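Wrist cam exposure keeps hunting when the arm tilts up
Forum: Cell setup and maintenance
14 replies, 238 views
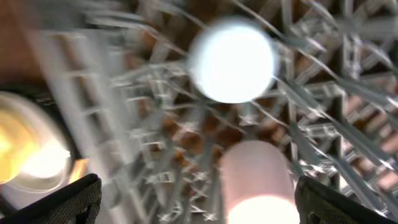
trussrod
Looking for advice on camera settings for one arm at our Perodville site. It's a two-finger gripper with a small wrist camera, and the program has a move where the wrist rolls back and the lens ends up pointing at the roof. Auto exposure drops hard during that move and takes too long to come back, so the first part search after it fails. The lights up there blow out to pure white and the truss is smeared all over the place. Gain and exposure are both on auto. I cleaned the lens and reseated the camera cable, no change. Do I lock the exposure or change the path?

calado_cell3
Lock it. Auto exposure on a wrist camera is asking for trouble. Set it with the arm parked at the search pose and the work lights on, write the numbers down, done.

mkoster
I'd change the path first. If you lock exposure you also lock yourself into the lighting you have that day. We did that in February and by spring the sun was coming in the side doors and every search failed after 2 pm.

calado_cell3
Then put a shroud over the cell. Path changes mean re-teaching points and checking clearances again.

mkoster
It's one joint move. Teach a waypoint that keeps the wrist level and blend through it. He doesn't need the camera up there for anything.

Feng-yi Yen
Two separate things in your picture. The blown-out light is exposure. The smear is shutter time plus wrist speed, and locking exposure won't help with that if you lock it at a long shutter. Get the shutter short first, then add light at the work until the image is bright enough, then lock it. Also, what is the pink thing glowing between the fingers? If that's a lamp close to the lens it will pull the exposure down too.

trussrod
Good point on the shutter, I hadn't looked at it separately. It was at 18 ms. The pink thing is way out of focus so I hadn't given it much thought, but it is bright. I'll try masking that area out of the metering if the camera lets me.

nillano_tech
Check the finger pads while you have it stopped. Yours look like the black textured kind. Ours pick up dust and go shiny in patches, and then the search finds an edge on the pad. We wipe them every shift with a dry cloth. No solvent, it lifted the glue on one of ours.

mkoster
Never had that with solvent. Depends on the pad.

nillano_tech
Might be. I'm only saying what happened here.

trussrod
Update. Shutter down to 3 ms, added a bar light from Trondham at the search pose, exposure and gain locked. Search passes right after the wrist move now. I left the path alone because the fixture clearance is tight on that side. Camera doesn't support a metering mask, but with exposure locked it doesn't matter.

calado_cell3
Told you.

mkoster
Let us know when the sun gets round to your side of the building.

Feng-yi Yen
Save the camera settings with the robot backup as well. On ours they live in the camera, and a replacement came up with everything on auto.

trussrod
Will do. They were not in the backup, I just checked.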